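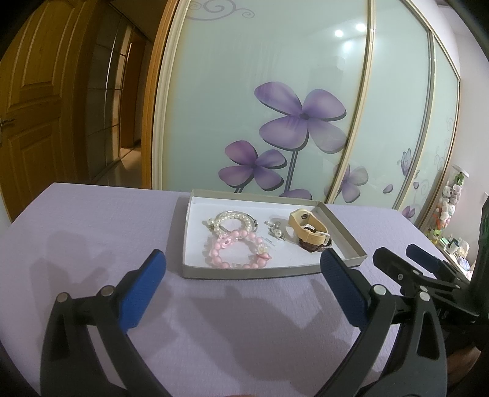 Oanh Doãn asked in a comment under the previous call whether broken clasps and odd earrings count as jewellery for the purposes of the work. They do, and they are sorted with the rest.

Flemow is looking for two part-time sorters for its second-hand jewellery stock. The post runs until the end of December, 21 hours a week, at the Stusta workroom.

Duties
Sorting mixed lots of bracelets, bangles, watch bands and small pieces into shallow trays by type and fastening. Untangling chains and beaded strands without cutting them. Checking elastic, clasps and buckles, and writing faults on the lot card. Wiping pearls with a dry cloth only – no dip, no spray. Setting aside anything hallmarked for Thandeka Motaung, who does the weighing and pricing.

A normal lot holds almost 300 pieces and takes one sorter a full shift. Beaded items are laid flat and closed where the clasp allows. Bangles go in after the strands.

Requirements
Good close sight, with or without glasses. Steady hands. Legible handwriting. Experience with bead stringing is useful but not required. Sorters remove their own rings and bracelets before a shift.

Terms
Hourly pay, settled every Friday. Tools, cloths and a desk lamp are supplied. The first 7 shifts are a paid trial.

Apply in writing to Thandeka Motaung, Flemow, quoting reference 1878. State the days you can work and your earliest start.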